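Robots Lend a Hand in the Packing Room at Vevia

If you have ordered anything from Vevia in the last few months, there is a fair chance that a robot had its fingers on the carton before the mail carrier did. The company, which ships small goods for a long list of even smaller makers, has been trying out two robots in the packing room on Ruddock Street since the spring, and people who work there have been getting used to their new neighbors (and, in one or two cases, have started wishing them good morning).

The job the robots were given first is the one that everybody on the crew was happiest to hand over. Cartons come in by the bin, and somebody has to reach down, get a grip on each one and bring it up to a shelf, and then do the same thing over again until lunch. On an ordinary day that means 400 cartons, and in the weeks before the holidays it can be 800, which is an awful lot of bending for anybody's back.

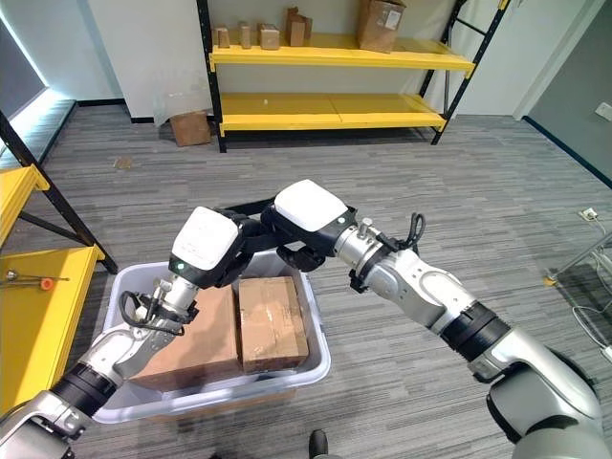
Mercedes Llanos has run the packing room for years and remembers when the whole operation was a folding table and a tape gun. She was not easy to win over, and she is the first to tell you so. "I thought they would be in the way, and for the first month they were!" she said with a laugh. "I would come in at seven and find that the evening shift had moved every shelf we own. But my shoulder doesn't ache when I get home now, and I do notice that."

The robots are slower than a person, and no one at Vevia pretends otherwise. An experienced packer can empty a bin in the time it takes a robot to get itself comfortably settled over the first box. What has changed is what the packers do in the meantime. They check orders, write the little cards that some of the makers like to have tucked in, and call customers when an address looks wrong, a chore that used to wait until the end of the day and sometimes, let's admit it, until the day after that.

Then there is the question everybody's family asks at dinner, of course. Vevia says that no jobs have been cut and that nobody's hours have been shortened, and the crew we talked to said the same. Three of the packers have taken a course given by Nutine, the firm that looks after the machines, so they can restart a robot or stop one without having to wait for a visit. They are paid a bit more for it, too, although Llanos would like to see that raise offered to the whole room, and she has told the owners so more than once.

Wajid Usmani was one of the three. He came to Vevia straight from a job unloading trucks and says he had never so much as changed the settings on his own phone before the course. These days he is the one people call over when an arm stops halfway. He also works out where things ought to be set down so that a robot hand can get to them, and he has become rather particular on the subject. Soft and oddly shaped items are the hardest, he told us, and he likes them on a clear surface with plenty of room on every side.

"You start looking at your own hands differently," he said. "I pick up a thing without thinking about it. Then I have to explain to somebody how I did it, and I'm standing there picking it up again and again, really slowly, and everyone is watching me."
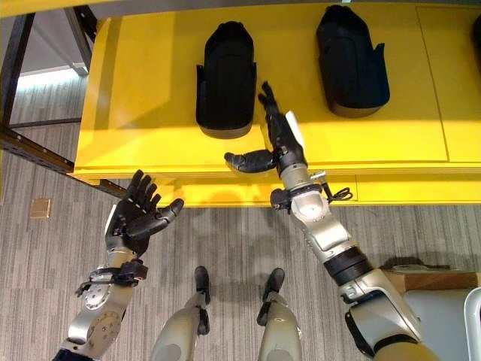

What Comes Next

The trial runs through July, and after that the owners will sit down with the crew and decide whether to keep both robots, keep one, or send them back. Asport, the shipping business across the street, has already asked to come over and have a look, and Llanos has promised them coffee and a tour. Anyone in the neighborhood who is curious is welcome to call the front office and ask about joining them.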